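Notebook, Erkthorpe bench, July, started 9:15 am

Back on the household chore list today, and I am in a very good mood about it. The Plakora controller update finally went in, and the two arms no longer argue over who owns the middle of the table (if you were here in the spring you know how bad that was!).

Chore of the day is picking up a small water bottle and setting it down somewhere else. Sounds like nothing. We have 339 logged attempts at it from before the update, and most of the bad ones come down to the thumb. It arrives early, nudges the cap, and then the fingers are closing on a bottle that has already shifted. Ah-rin Seo rewrote the approach so the thumb waits and the fingers go first. Timia is our name for that routine, her pick, and it stuck.

Settings: closing speed 400 on the slider, pause of 2 seconds above the bottle before the grasp. Left hand does the work, right hand stays open and well clear.

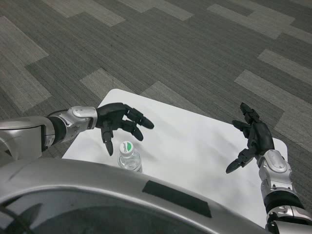 So can a machine clear a kitchen table yet?

One known bottle on a bare table, most days, and a real kitchen after supper is still a long way off.

I still love watching it. The slow part is the pause, and I'm tempted to cut it in half, but Ah-rin wants a full set at the current value first so we can compare properly. Fair enough. First set is 15 attempts, same start pose each time, bottle turned a little between attempts so we aren't just learning one cap position.

Clear plastic is a pain for the depth estimate, same as ever. Alemayehu filter on for the whole set. If it drops the bottle outline, write down the time and keep going, don't restart. I'd like to know how often the hand can carry on from its last good guess, which is pretty much what I do when I reach for a glass while reading.

After that, on to the things people keep asking me for: wiping up a spill, folding a dish towel, putting lids on tubs. Lids excite me most, they finally give the right hand a proper job. Towels scare me.

To do: charge the spare pack, find the torque log from the old thumb routine, ask Ah-rin if Timia can take a mug handle or only round things.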